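Sell the table clearing, leave out the butler

May 1, 2019

Estia wants to put a robot arm on your kitchen counter by subscription. The offer landed in my inbox in February, and since then I have read the brochure, the service terms and the long answers their product lead, Corina Rüegg, was kind enough to send me. My view is that there is a decent product in it and that they are selling the wrong one.

The brochure promises "a household assistant for the whole day". It talks about cooking, laundry, the dog's bowl and the grandkids. The service terms talk about clearing and setting a table, and that is all. Page 2 of the terms lists the items covered: plates, cups, cutlery and lidded containers up to a stated weight. Glass stemware is excluded. So is anything with food still on it, and I would have thought that ruled out most of what is on my table at seven in the evening.

I'm not bothered by a short list. My dishwasher does one job and I have never resented it. What bothers me is a monthly fee of $114 set against a list that short, with the gap filled by a brochure.

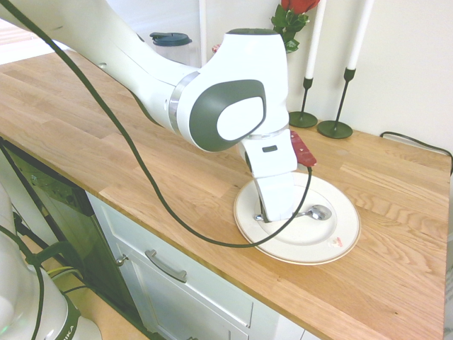
A spoon is a fair test for a machine like this. It is thin, it is shiny, and it sits in a plate with a rim that gets in the way. A person does it without looking. A gripper has to come down at the right spot, close on something only a few millimetres high and leave the plate where it was. Anyone who has shopped for one of these things should ask about spoons before asking about anything else. I asked Rüegg, and she gave me a straight reply: cutlery on a flat counter is easier than cutlery on a plate, and they quote the two separately. Good. Put it in the brochure.

The other thing I'd ask about is clutter. Every demonstration I have sat through at a trade fair took place on a bare white table with one cup on it. My own counter has jars, a vase, the mail, a charger and whatever my son has left behind. A machine that only works once I have cleared the counter has handed me the job I was paying it to do. Estia's terms ask the customer to keep "a reasonable working area" and never say how big that is. I'd want a measurement in centimetres, and I'd want to know what happens to the fee if my kitchen doesn't have it. A lot of apartment kitchens won't.

Leen Yammine, who fits kitchens in Wenditz and has no stake in any of this, raised a point I had missed. Counters differ. Hers are stone, mine is laminate, and plenty of people have oiled timber that marks if you look at it sideways. She wanted to know who pays when a plate gets dragged. The terms cover broken dishes up to $100 per incident. They say nothing about the bench the dishes stand on. Refinishing a timber top costs a good deal more than a dinner plate, and I think that clause has to be there before anybody signs.
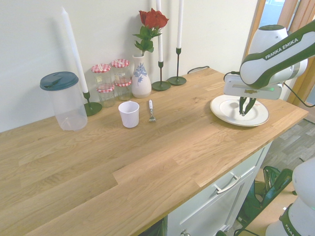
Fingers down at the plate, with jars, candles and a rose along the back of the counter.

There is also the set-up fee, $2,334, which is payable once and is not refunded if you cancel. Nilach, the closest competitor, charges no set-up and a higher monthly rate. I prefer that arrangement even though it works out dearer over a few years, as the company has a reason to keep the thing working. With the fee banked up front, that reason gets weaker. Rüegg disagrees with me on this and says the installation takes two people most of a day. I believe her. I'd still split it over the first year.

Some readers will say the whole idea is silly and that able-bodied adults can clear their own plates. They can. My neighbour Waltraud Lüthi can't, or not on a bad day, because her hands don't close properly any more. She carries one cup at a time with both palms. For her, a machine that reliably moves plates and spoons from one side of the counter to the other would be worth real money, and she has no interest in the grandkids part. She read the brochure and asked me what it did.

Estia should write the next one for her. List the items, state the counter space, cover the bench, and spread the fee over twelve months. Until then I would hold off on signing, and if you already have the contract in front of you, get the spoon figures in writing.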